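**Wanted: people to try out hand-held grippers (paid, part-time)**

Sedero is comparing hand-held grippers for picking up small household items, and we need six people to use them. Ghazal Kermani runs the sessions and will be your contact throughout.

You will work with a gripper in each hand, picking up things like bracelets, hair ties, watches and cords and putting them into a compartment tray. Each task is done once with soft padded fingers and again with the harder Bruris set. After each round you fill in a short form about grip, weight and anything that slipped or snagged. Beads and thin cords are the difficult part, so expect to repeat those.

What we ask:

- You are 18 or older
- You can use both hands comfortably for up to 2 hours with breaks
- You can come to two sessions, both in the same week
- You don't mind doing the same task many times

Experience with robots is not needed. If you have used the Flustel controller before, please say so in your message, as we would put you in a separate group.

Sessions are at the Yazdani building, room 347. Street parking only. Pay is by the hour and includes the training time. Recordings show your hands and the work surface, and you will get the consent form before you decide.

Write to Ghazal with your name, which hand you favor and the days you are free. The list closes Sunday, September 10, 2023. Anyone who took part in March is welcome to apply again.

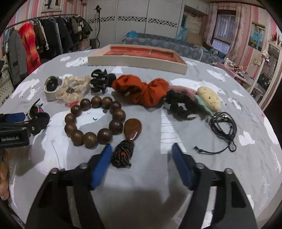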